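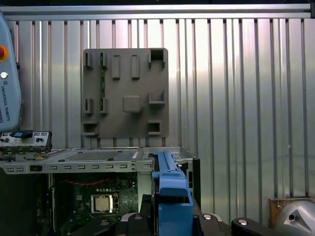

Memory stick standing in the holder, other pair of slots still open.

Putting RAM and a hard drive back into an older office desktop: what order, and how hard do I push?

I picked up a used desktop through the Llanos surplus sale. It came with the memory and the drive taken out. I have one stick of memory, a 3.5 inch hard drive and the blue plastic carrier the drive goes in. I stood the memory up in a parts holder so I wouldn't set anything down on it.

Two things I'm not sure of. First, does it matter whether the drive or the memory goes in first? Second, the memory only went partway into the slot when I tried it and I stopped because the board was bending a little. I don't want to crack anything.
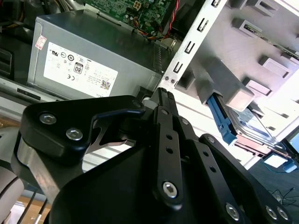 The power supply is still in and I haven't touched it. The manual I found online is for a different model and skips the drive cage completely. Is there something I need to unplug before I try again? I have 30 minutes or so in the evenings, so I'd like to do this in one go.

3 comments · Share

Answer 1 (accepted)

Pull the power cord out of the wall first, then hold the power button in for 11 seconds.

Do the memory before the drive. On a lot of these small office cases the drive cage gets in the way of your hands once it's loaded. Open the latches at the ends of the slot all the way. Look for the notch in the gold edge of the stick and match it to the key in the slot. If it's backwards it will go in partway and stop, and that sounds like what you ran into. Once it lines up, push straight down on one end and then the other. It takes more force than people expect and some bending of the board is normal. 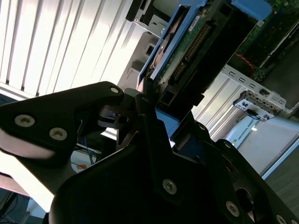
For the drive, the carrier should snap around it without screws. Check that the pins on the carrier are in the holes on both sides of the drive. The green circuit board on the underside is exposed, so pick the whole thing up by the blue rails and keep your fingers off the parts. Slide it in until it clicks. Then data cable, then power cable.

Don't force the cables either. Both connectors are L shaped and only fit one way.

Score 6 · Share · 2 comments

Answer 2

Agree with the above. I would also leave the drive in its carrier when you put it aside. I keep mine standing on edge in a rack I got from Hevance and it has been fine. 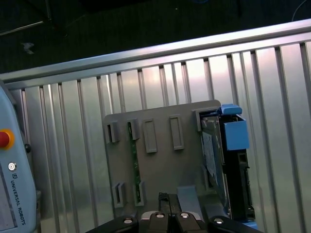
If it doesn't see the memory on first boot, take the stick out and reseat it before you go buying another one. Wipe the contacts with a dry cloth.

Score 2 · Share

Answer 3

just get an ssd

Share · 0 comments

Related
Aro desktop beeps and won't start after memory swap
Hard drive carrier won't click into cage
Can I mix two different sizes of RAM?
Where to buy spare drive rails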